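## 4. Recording floor pick-ups

Read section 3 first. The wrist camera must be calibrated before you record anything you mean to keep.

1. Switch on the arm and wait for the status light to go steady.
2. Open the gripper fully from the **Hand** menu.
3. Start a new session and type in the task name. Use the same spelling every time, or the Clirport software will file the episodes under two tasks.
4. Put the target on the floor within reach of the arm.
5. Press **Record**, then guide the hand towards the target with the gap between the fingers lined up on it.
6. Close the gripper, lift, hold still for a moment and press **Stop**.
7. Mark the episode **Keep**, **Check** or **Discard**.

**Caution:** Keep your free hand away from the fingertips while the arm is powered. They taper to a point.

### 4.1 Blurred frames

Fast wrist movement smears the background while the fingers stay fairly sharp, as they move with the camera.
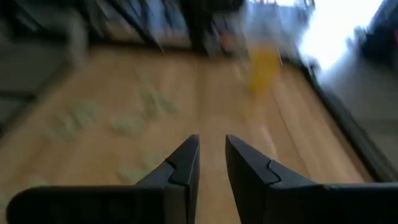

*Photo: Lucyna Cieślak, Clodholm*

The yellow target is drawn out vertically in this frame, and the edges behind it look doubled. A few frames like it are acceptable during the approach. Mark the episode **Check** if they continue up to the moment the gripper closes.

To reduce blur:

1. Lower the **Guide speed** setting. The default is 200; try 55 for small targets.
2. Pause briefly before the final approach.
3. Look for glare at the top of the picture. If there is a bright patch, draw a blind or turn the base, then record a test episode.

**Note:** Do not delete blurred episodes by hand. Gaps in the numbering stop the upload. Use **Discard** and the files will be left out of training.

### 4.2 How many to record

A new target needs around 1000 kept episodes before the first training run. Move the target between episodes and change its distance from the hand. Send problem sessions to Gerd Rieger with the session number in the subject line.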